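# Notard bench cards for robot board work: my two months with the set

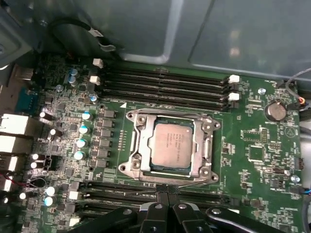

*Processor seated, upper memory slots empty, gripper down at the lower bank.*

I've been using the Notard good-practice cards on our motherboard bench since November, and I'm a bit of a convert! You get a ring-bound set of laminated cards plus a wall chart for $153, aimed at small shops where an arm does the fiddly jobs inside a computer case.

The best card by a mile is the one on approach paths. It wants you to write down a keep-out zone for the socket, the lever and every capacitor standing taller than the slot latches (our boards have loads of those near the memory, so fair enough). Yao-tsung and I had been doing this by feel. Putting it on paper took a whole Monday arvo, and we found two moves I wasn't happy with.

Cable rules are good too. Loose looms get tied back or mapped before the arm is enabled, no exceptions. I grumbled, then I went and bought a bag of 200 reusable ties.

Now the whinges. The force limit card gives you a blank table and tells you to fill it in from your own trials – fine for Hongjun, who loves that stuff, pretty daunting for a newcomer. The static section is one skinny paragraph, and I'd have liked a proper colour chart for wrist strap checks. And the ring is rubbish. Mine sprang open in the first week and the cards went everywhere.

I also tried the Cultwood set, which is cheaper and nicer to read, but it's mostly about guarding and barely mentions what the fingers touch. For board work I'd go Notard, and swap the ring for a decent one from the stationery shop.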